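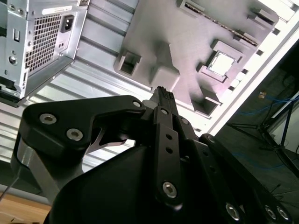

I finally opened up the old desktop on Saturday and I have been grinning ever since! It's the one I hauled back from the Womenholm swap in May, and I'd only ever looked at it through the vents. The power supply is a silver metal box with a square-hole grille next to the power inlet, and I love that the side panel has those ribs running along it, the kind of thing you don't see on the thin cases (my other one flexes if you lean on it). The socket sits right there with plenty of gray board around it, so getting a cooler in should be pretty comfortable.

On Wed, February 24, 2021, Kilian Sutter wrote:
> Before you buy anything, check two things. Does the
> supply come out through the back or do you have to tip
> it inward? And how much room is there between it and
> the socket? I had a Voser case where the cooler had to
> go in first, and I found that out second.
> Also, don't throw away the odd screws. They never match.

Kilian, good questions. I haven't pulled the supply yet, so I can't swear to which way it comes out. I'll try it tonight with the case on its side and the screws in a muffin tin (my new favorite tool, seriously, try it). The room I'll measure with a ruler and post here.

Plan so far is a good dusting, fresh paste, new memory, and then it goes in the den for my dad's photo scans. He has 713 slides done and almost 200 still in the shoebox, so whatever I end up with doesn't need to be fast, just reliable and quiet. If anyone has a spare fan from a Kazemi build sitting in a drawer, I'd happily trade for cables. I have so many cables!

More when it's in pieces,
Mikkel Gunnlaugsson

Recent in this list
Plavach keyboard, two dead keys
Re: Thermal paste, how much is too much
Womenholm swap, table sign-up
Free to a good home: box of drive rails
Re: Re: Fan noise after cleaning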